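Filed under: Car Care > Tires & Wheels > Checklists

My September tire check, with notes

I do this once a season on the old Fuso wagon, first thing in the morning before it's been driven anywhere. Copy it, change it, scribble on it, whatever works for you!

1. Pressures, all four, cold. OK
The sticker inside the driver's door wants 36 all around on mine. Left rear was down to 31, same as last time, so I'm starting to suspect the valve (or the rim, but let's hope it's the valve). Topped up and wrote it on the card.

2. Spare. NEEDS WORK
Flat as a pancake. I haven't looked at it since we moved out to Jarnholm, so that one's on me.
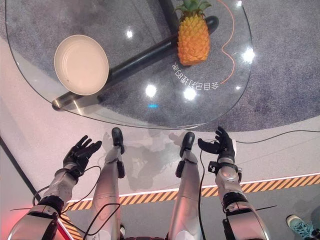

I pumped it up with the little Vornine compressor and I'll look again in 6 days to see if it's holding. If it isn't, it goes to the shop along with the left rear.

3. Tread depth. OK, but watch the fronts
I measure at the inside, middle and outside of each tire with a cheap gauge. Fronts are wearing faster on the outer edge, and I suspect I'm just a lazy corner-taker. I had them swapped front to back 4,000 miles ago, so they're due again before long.

4. Sidewalls. OK
Run a hand around the outside, then turn the wheel and get a flashlight on the inside too. You're after bulges, cuts and those fine dry cracks. One scuff on the right front from a curb (guilty), no cords showing.
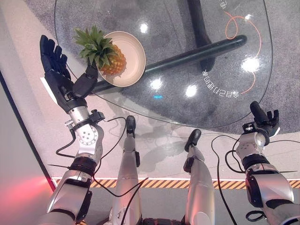
Pineapple in its bowl on the glass table.

5. Lug nuts. OK
Done with a torque wrench, in a star pattern, with the car on the ground. I had one on the right rear that moved a touch before the click. The others were fine. Please don't stand on the wrench, I've seen people do it and it makes me wince.

6. Age of the tires. CHECK AGAIN NEXT YEAR
Look for the four digits at the end of the DOT code. Mine read week 44 on all four, and the spare is 9 years old, which settles it, I'm buying a new spare. Taheri has a set price on them, so I'll ask there first.

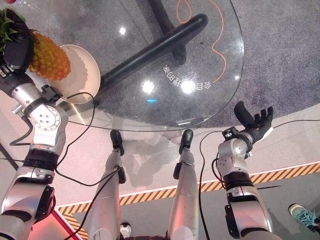
7. Valve caps and stems. ONE MISSING
Caps keep the grit out and they cost next to nothing, yet I lose one every single winter! I've started putting them in a dish as they come off. A plain white plate with a raised rim, like the one on the glass table, does the job nicely, and little black caps show up well against it. Wiggle each stem gently while you're there and listen for a hiss.

8. Jack and wrench in the trunk. OK
Both there, and the jack winds up and down without sticking. I put a pair of gloves in with them.

Still to do: spare, left rear valve, one cap.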